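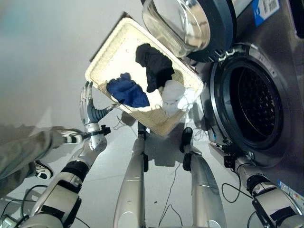 A robot's program is a very long list of very small orders. If you ask your brother to put the washing in the machine, he groans and then does it. If you ask a robot, it wants to know what washing is, where the machine is and which of its many joints it should bend first. Eltden, the software that this explainer is about, has 1105 lines just for deciding where the hands go. Some of them deal with tipping things. You can't hold something up with one end high and the low end pointing at the washing machine unless your hand, wrist and elbow all agree on the angle, and elbows are not known for agreeing.

First, seeing

The part of Eltden that looks at things is called Castillo. A camera gives it a picture, and to a computer a picture is only a huge grid of numbers. Castillo has to decide which numbers are floor, which are machine and which are sock. It learned by studying lots of pictures that people had already labelled, a job every bit as thrilling as it sounds.

Clothes are especially rude to computers. A cup looks like a cup all day long. A T-shirt can be flat, scrunched, inside out or mostly sleeve, and Castillo is expected to recognise it every time. It got 124 practice heaps of laundry before it was trusted with a real one. It called 3 of them "cat".

Next, planning

Once Castillo has found the clothes, a planner called Cirnine works out what to do about them. It imagines lots of different ways for the arms to move and throws away any that go through the door, the floor or the robot's own knees. Then it picks a short, smooth one from whatever is left. You do this too when you reach for a biscuit, but you don't have to show your working.

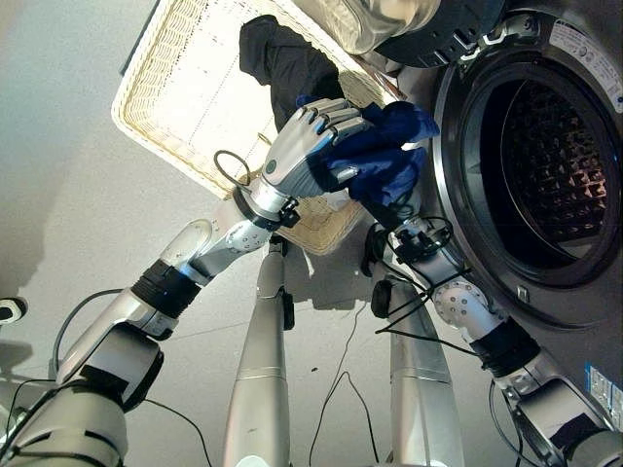 Two hands make Cirnine's job harder. Each one has its own plan, and the plans have to fit together, or the hands will bump, or pull in opposite directions like two dogs with one slipper. So Cirnine gives them both the same clock. With the blue cloth, one hand has the top and the other has the lower end, close to the rim of the door, and neither may wander off on its own. The software checks where both hands are, compares that with the plan and sends out a small correction. Then it checks again, many times a second, without once asking if it can stop now.

Try it yourself

Get a friend, a tea towel and an empty washing-up bowl. Your friend shuts their eyes and is the robot. You are the software, and you may only say things like "left hand up a bit" or "close your fingers". See how many orders it takes to get the towel into the bowl. At the Fluvstead robot club the quickest pair took 2 minutes, and the towel was still hanging over the side.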